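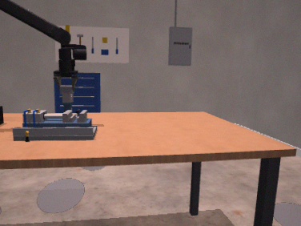
*The simulated vise cell, with the gripper over the jaws.*

**Vise loading: first results from the Durura study**

Lieselotte Haberkorn and Enikő Bozsik have finished the first round of tests on Durura, their method for teaching an arm to tend a pneumatic vise. All of the training happens in simulation. The policy learns from 80 demonstrations, and the simulator then changes the lighting, the friction and the position of the vise on the bench between runs.

The question was how much the contact model matters. Most earlier work in the group treated the jaws as rigid and hoped for the best. Durura gives them a little compliance and adds a random delay to the air cylinder, so the policy can't count on the jaw moving at the same moment each time.
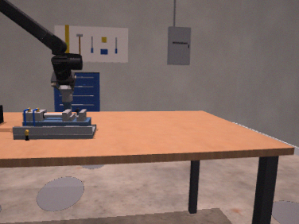
Over 400 test runs with the rigid jaws, the policy completed the task 286 times. The compliant version is still being scored, and Enikő would like to check the failures by hand before giving out a number. Most of the rigid-jaw failures came in the last bit of the descent — the fingertip touched a jaw and the arm stopped.

Training took 1,757 episodes after the demonstrations, fewer than Lieselotte had planned for. Gizella Balogh is now porting the scene to Ziten so that other groups can load it without our build tools. A short write-up is due in July. Anyone who wants the current scene files can ask Gizella.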